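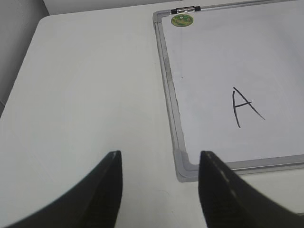
Minutes taken by Roel Van Beek
Posted in Meetings, June

Grurkier Street Neighborhood Garden, regular meeting, Friday evening

We got going a little after 7, once the folks coming from the ball game had found seats. Welcome to the new families from the Orano Apartments, and thank you for the rhubarb bars, which did not survive the first agenda item.

Last month's minutes were approved with one fix. The hose bib that leaks is the one by the east gate. I had written west, and I apologize to anyone who went over there with a wrench.

Water. The bill came to $45, higher than we like for this time of year, and there was a long and good-natured talk about overhead sprinklers. Most people would like to see them go. The Hubáček plot has been on drip line since spring and the beans there look wonderful, so Mrs. Hubáček kindly offered to show anyone how it goes together, Saturday morning if it isn't raining. Until we decide, please water before 9 a.m. and shut the valve all the way, a full turn past where it feels shut.

Waiting list. There are 12 households on it and two plots that have gone to weeds. We agreed to call both plot holders one more time before reassigning anything. Life gets busy and we'd hate to lose good neighbors over some crabgrass. I'll make the calls.

Compost. Bin 4 is full and needs to sit. Please use the others, and please, no more corn cobs unless they are chopped up!

Tomatoes. The Zilotach seedlings did so well last year that we ordered them again, and the flats should be here next week. Somebody asked whether they could be planted deeper than they come in the pot, and that took us happily off the agenda for quite a while (yes, up to the first good leaves).

Fence. Two quotes in, one still to come. Tabled.

Potluck. Moved back a week so it doesn't land on graduation. Bring your own plate. The sign-up sheet is on the shed door, and we are heavy on desserts already.

Adjourned 8:40. Next meeting same place, and whoever took home the blue watering can, we miss it.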